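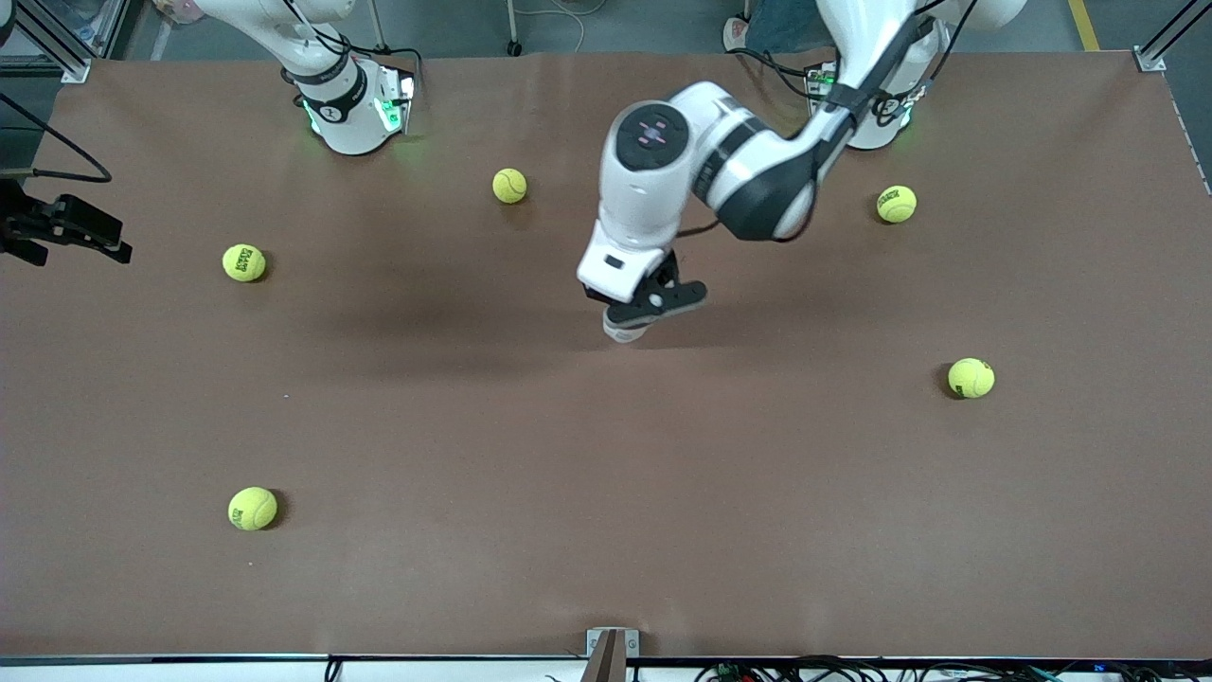 Tennis balls, five of them.

23/05/2022

I had my second proper tennis lesson at Jelside on Saturday and I'm still grinning. I hadn't held a racket in 22 years (school, a borrowed one, mostly hiding at the back of the court) and I'd forgotten how lovely it feels when the ball comes off the middle of the strings. That sound! I got it maybe four times in an hour and I'd have paid double.

We did forehands first, then a bit of volleying at the net, which I was dreadful at and enjoyed the most. My feet are the problem. I stand and admire the ball coming over, and by the time I've decided to move it has gone past my knees.

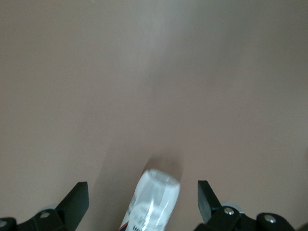 So the homework is little steps, all the time, even when the other person is serving. I've been doing them in the kitchen while the kettle boils. I also walked up to the wall behind Cladar last night and hit against it until it got too dark, and my backhand is coming along, two hands, very ugly, quite reliable.

The serve is another matter. I toss the ball far too low and then sort of swat at it.
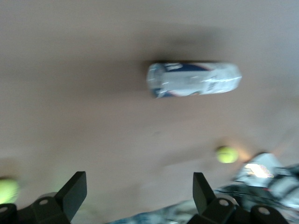

Katia Benedetti commented on my last post that I should practise the toss with no racket at all, just throw and catch, until it goes to the same spot every time. I'm giving that a go this week. The beginners' doubles is in July and I've put my name down!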